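Dobrar guardanapo de tecido: o que aprendi arrumando o enxoval de mesa

Comecei ontem à noite a separar os panos da gaveta grande. Tinha de tudo misturado, guardanapo com pano de pão, forro com toalha pequena.

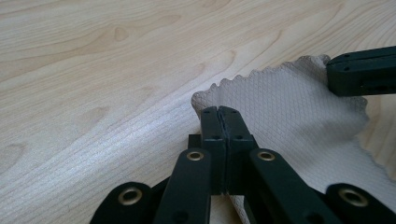 Tecido com textura dá mais trabalho que tecido liso. O vinco não assenta na primeira passada da mão e, se a gente solta, ele abre de novo. Nesse branco de losangos miúdos, com a beirada de ondinhas, eu uso o próprio desenho da trama como régua: sigo uma linha de losangos e dobro por ela. Fica mais reto do que tentar acertar pela ponta.

A beirada picotada é outra coisa. Não adianta querer casar ondinha com ondinha. Deixo a de cima uns milímetros para dentro e pronto.

Faço tudo na mesa de madeira, sem toalha por baixo. Pano em cima de pano escorrega junto.

Ordem que uso: abrir, alisar do meio para fora, dobrar ao comprido, dobrar de novo, virar com o vinco para a frente da gaveta. Na hora de pegar dá para puxar um sem desmanchar a pilha.

O Rizwan Abbasi perguntou se passo a ferro antes. Os de algodão 100%, sim. Os texturizados só do avesso, com ferro morno, senão o relevo achata.

Outra pergunta foi sobre goma. Usei a da Dona em novembro e parei, ficou duro demais para dobrar em quatro.

Na gaveta couberam 2 pilhas. O que sobrou foi para a caixa do corredor, com os forros de bandeja.

Três panos manchados viraram pano de limpeza. Tentei bicarbonato, sabão de coco e sol, e a mancha de café continuou lá.

Amanhã vejo as toalhas grandes. Essas eu dobro em duas pessoas, cada uma segurando uma ponta, e guardo enroladas.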